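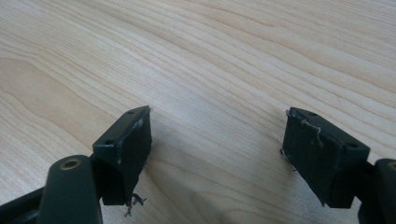 Fig. 1. Pale wooden tabletop with wavy grain.

Section 4: Setting up your evening worry session

Welcome back! By now you'll have the Zullska handset charged and your name entered (if not, pop back to Section 3 first, there's no hurry at all). Worries do love to turn up at bedtime, so we're going to give them a little appointment of their own, a good while before you put the light out.

1. Press and hold the side button until you hear the soft chime.
2. Choose Evening, then Worry Time, and set a start time you can keep to on most days.
3. Speak or type each worry as it comes, however small or silly it seems. The handset holds up to 100 of them, so do let them all out!
4. Mark each one Can Do or Can't Do Yet. For every Can Do, add one small step for tomorrow.
5. Press Close and put the handset away until morning.

Note: The breathing track lasts 79 seconds and plays by itself after step 5. To skip it, press the side button once.

Caution: Worry Time doesn't take the place of medical care. If you feel unsafe or can't cope, please stop the session and speak to your doctor or someone you trust straight away.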